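Lulberg Two-Compartment Parts Tray, Yellow
Club equipment pages, Narholm Student Robotics
By the Narholm equipment desk, September

The Lulberg tray is the standard parts container for the Narholm sorting project. Each student team is issued one tray and one set of components. The task is to pick named parts from one compartment and place them in the other under program control, with a limit of 300 seconds per run.

The tray has a glossy finish, which affects the vision part of the task. Overhead light produces glare patches on the yellow surfaces, and these move in the image as the wrist moves. A fixed brightness threshold will report them as parts. Teams should record a set of views with no parts between the fingers and use them to tune the detector before any picking is attempted. Scuffs and small smudges on the surface should be left in the set. 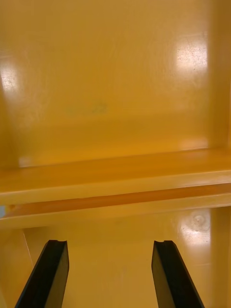 Fingers and approach

The project uses the Wunderlich flat finger set in black, with squared tips notched at the corner. The open position is set in the project file and should not be widened. Approach the floor vertically and stop 2 mm above it. The rounded rims are higher than the floor on both sides, so any lateral move starts with a lift to the travel height of 80 mm.

Parts set

The set is supplied by Droretti and is listed under code 136. It includes push-pull solenoids with leads and a red circuit board with white connectors and a green terminal block. Grip solenoids by the rectangular body - never by the plunger or the leads. The board has an irregular outline and should be taken across its bare edges where the connectors allow it.
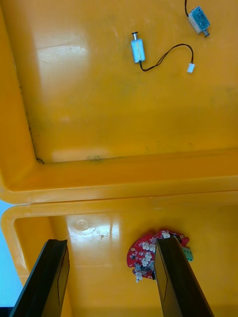 Page last changed: September, 4:10 p.m.

Leads are the most common cause of a failed pick. A solenoid lying with its wires looped to one side has a larger footprint than its body, and a bounding box drawn around the whole part puts the grasp center off the body. Teams may mask dark pixels before computing the center, but the mask must not remove the fingers from the collision check.

Scoring

A part counts when it is released inside the correct compartment and the fingers have cleared the rim. Parts resting on the divider do not count. Trays and sets are returned together at the end of the session.

Related items
Wunderlich flat finger set, black
Droretti parts set 136
Wrist camera mounting notes
Sorting project rules

Contact the equipment desk | © Narholm Student Robotics | Back to top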